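From: Loretta Alcantara
To: Blackwood mending and sewing list
Date: May 29, 2019
Subject: Re: [blackwood-mend] What to do with old T-shirts?

Noemi Fitzsimmons wrote:

> Hello all. I've got two drawers full of the children's old tops and I can't
> bring myself to put them in the rag bag. Some are marked, some are just too
> small. Has anyone made a quilt out of this sort of thing, and did it stretch
> all over the place? Also, what do you do about the neckbands? They seem too
> nice to throw out. I'd like to have something finished by September if I can.
>
> Noemi

Dear Noemi,

Oh, I was so pleased to see your message, as I've been up to my elbows in exactly the same job this week and it's lovely to know somebody else is at it too! I made one of these for my sister's eldest a few years back and yes, it did stretch all over the place, but that was my own fault for skipping the interfacing (I was in a hurry and I was being mean with money). Do use it. A light iron-on one, put on the back of each piece before you cut your squares, and the whole business becomes so much calmer.

I go through everything on the table first and fold each one down the middle, then open it out again. The crease gives you a line to measure from, and that saves a lot of fiddling with a ruler. The white one below has a navy neckband that I'm very fond of, though the rest of it has seen some life – faint pinkish smudges low down on one side, a few little dark specks, and a thread or two coming away at the edge. 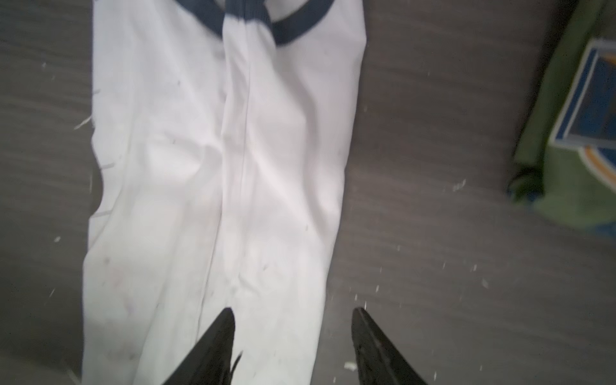
White top with the navy ribbed neckline, before cutting.

I shall try a long soak on the marks, and if they don't shift I'll cut from higher up and use what's left for testing the iron. I wouldn't throw a top out over marks as faint as those. Once it's in among the other squares, with a bit of quilting over it, I doubt anyone will go looking.

As for anything with letters or pictures on, cut those first, while you've plenty of cloth to choose from, and leave a good 3 inches all round the print if the garment will let you. You can always trim it down later. And please put a cloth over the print when you press it, or press from the back. I once ironed straight on to a transfer and had half a sailing boat on my iron for months afterwards.

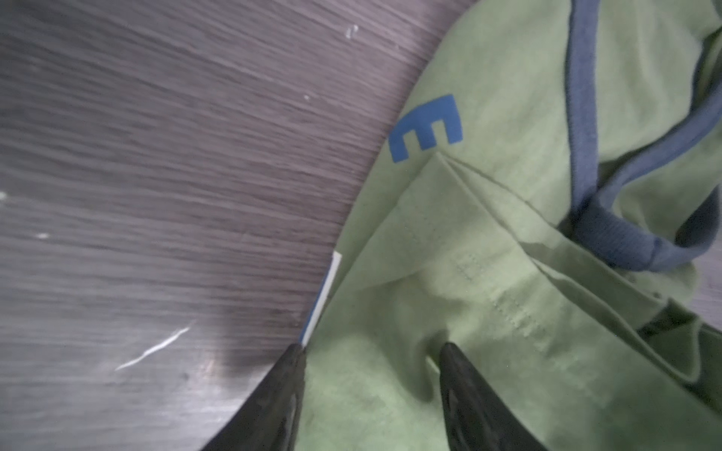

Pale green cotton with the big blue E, still to be pressed.

I do like that green. The letter has gone well on the slant in all those creases, so I'll smooth it out before I decide where the square should sit, and I may well leave it a little crooked in the finished thing. Look out for labels too. I snip them off and keep them in a jar, and if there's a nice one it goes on the back in a corner.

Now, neckbands. Unpick them if you have the patience, or just cut close to the seam if you haven't (I haven't, most evenings). Ribbing makes very good hanging loops, ties for rolled-up tea towels and cuffs for dolls' jumpers. Joined end to end it will edge a small cushion quite nicely, though I wouldn't trust it round a whole quilt. It pulls in and you get a sort of bowl.

If you'd like to borrow my square template you're very welcome, just drop me a line. I've also half a roll of the interfacing left and would happily split it with you.

Warmest wishes, and do let us see how you get on,

Loretta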